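WELUTHAM ALLOTMENT AND GARDENS SOCIETY

Minutes of the Ordinary Meeting held in the small hall, Welutham, on a Friday in August, commencing at 7.30 pm

Present: the Chair, the Vice-Chair, the Secretary, the Site Manager, the Water Officer, the Show Secretary and 40 members.

Apologies: received from the Newsletter Editor and from the representative of the Tautahi Road site.

1. Minutes of the previous meeting

The minutes had been circulated. One correction was requested under item 6, where "lower gate" should read "lower tap". With that amendment the minutes were approved and signed by the Chair.

2. Matters arising

The Secretary reported that the district council had replied to the Society's letter on the hedge along the northern boundary. The council accepts that the hedge is its property and will cut it back once the nesting season is over. Members were asked not to cut it themselves in the meantime, as had happened beside the compost bays in the spring.

The lock on the lower gate has been replaced. The code has been sent to all plot holders by post and will not be given out by telephone.

3. Accounts

The Vice-Chair presented the accounts in the absence of the bookkeeper. The balance in the current account stood at £1,931 after payment of the insurance premium and the skip hire. Rents had been received for all occupied plots except 2, and reminders had gone out to both tenants.

A member asked whether the cost of the skip could be shared with the neighbouring bowls club. The Secretary agreed to write to the club. The accounts were accepted.

4. Water supply

The Water Officer gave a report on the season to date. Pressure at the top of the site had been poor in the evenings, when most members water, and the two upper troughs had been slow to refill. The ballcock on the trough nearest the sheds had stuck open on one occasion and the path had flooded as far as the notice board.

Members were reminded that hoses may be used for filling butts and tanks but may not be left running unattended. Sprinklers are not allowed under the terms of the lease.

A quotation had been obtained from Skasavau for a second standpipe on the upper path, together with the trenching and reinstatement of the grass. The meeting was broadly in favour, but several members felt that the work should wait until the main crops had been lifted.

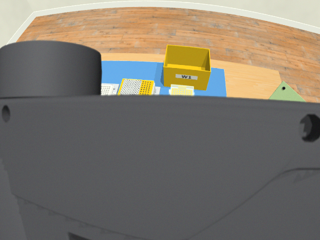 Will plot holders be charged extra for the new standpipe?

The cost will be met from the Society's reserves, and rents for the coming year will not be raised on account of it.

It was proposed, seconded and agreed that the quotation be accepted, with work to begin after the autumn tidy. The Water Officer will settle the exact position of the standpipe with the holders of the adjoining plots.

5. Waiting list and lettings

The Secretary reported that the waiting list stood at 77 names. Three plots had been let since the last meeting and a fourth had been offered as two halves, both of which were taken up within the week.

There followed a long discussion on half plots. Those in favour said that new tenants often struggle with a full plot in their first year and give it up before Christmas. Those against said that the site had been laid out in full plots, that the paths would need to be altered, and that two tenants would want two sheds. The Site Manager said that shed numbers could be dealt with in the tenancy agreement.

It was agreed that any plot falling vacant before the spring may be offered in halves at the Site Manager's discretion, with one shed only, to be shared. The arrangement will be looked at again at the annual general meeting.

6. Plot inspections

The Site Manager had carried out the summer inspection. The general standard was good. Letters had been sent concerning bindweed, glass left on open ground, and carpet used as a weed cover. Members were reminded that carpet has been prohibited for several years and must be removed at the tenant's own expense.

A member objected to receiving a letter while recovering from an operation. The Chair expressed regret and asked that any tenant who is unwell inform the Secretary, so that the plot can be marked as excused. Offers of help with digging and watering were made from the floor, and were noted with thanks.

7. Potato blight

Blight had been confirmed on the Tautahi Road site and was suspected on the lower rows at Welutham. The advice of the meeting was to cut down and remove affected tops without delay, and to leave the tubers in the ground for a fortnight before lifting. Infected material must not be put in the shared compost bays. 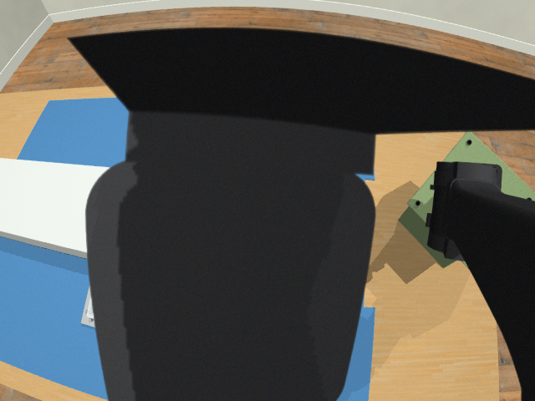
The Site Manager added that tomatoes under glass should be checked as well, and that tenants with affected plants should tell their neighbours. A bag for blighted tops will be left at the main gate and emptied weekly until the end of the season. Tenants who burn waste at home should check that their own council permits it.

8. Autumn show

The Show Secretary reported that the hall had been booked and the schedule printed. Classes would be as last year, with the addition of a class for three chillies of one variety. The class for a decorated marrow, previously open to children only, will now be open to all ages following requests.

Pastesport has again offered vouchers as prizes in the preserves section. The offer was accepted with thanks. After a question on last year's judging of the chutneys, it was confirmed that jars must be plain, without printed lids, and must be labelled with the month of making.

Entries close at 6 pm on the evening before the show. Late entries will not be taken, including from officers.

9. Any other business

(a) Bees. A request to keep a single hive on the rough ground behind the sheds was deferred until the insurers have been consulted.

(b) Parking. Members were asked to keep the turning area clear for deliveries of manure.

(c) Seed order. Catalogues will be available from the trading hut at the next opening. Orders are to be returned with payment.

(d) Lost property. A pair of shears and a child's wellington boot are held in the trading hut.

10. Next meeting

The next ordinary meeting will be held in October, in the same hall, at 7.30 pm. Items for the agenda should reach the Secretary one week beforehand.

The meeting closed at 9.15 pm.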